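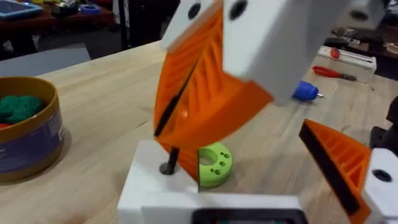 September is when I finally clear the big wooden table, and this year I got completely distracted by one little part! I've been sorting leftovers from the Sowa project, a turntable stand my friend Halina Mazurek and I keep redesigning, and I'd put off the spacers for ages. Then I pulled out the lime-green one with the big hole in the middle and the ring of small holes around it, and I was so happy to see it again. I love that color. Against wood it just glows, and I can always find it (the gray ones vanish the second I set them down). Halina wanted the next batch in navy and I am still arguing with her.

The plan was simple: everything on the table goes in a box, a drawer or the trash. I started at 5 in the evening with a pot of tea and good intentions. Spacers go in the Fekden drawer, tape goes on the hook by the door, and the play food goes back to my niece's basket, where I promise I will put it this time. She has a whole grocery store going and the vegetables travel all over the house. 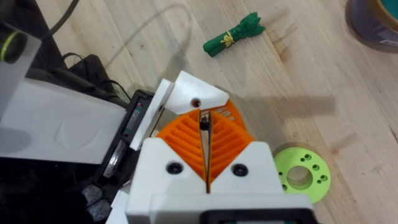

Green on green: the asparagus bundle with its yellow band, and the ring.

Next up is the box of 204 screws that Halina mailed me, all different lengths. I can't wait to get into it!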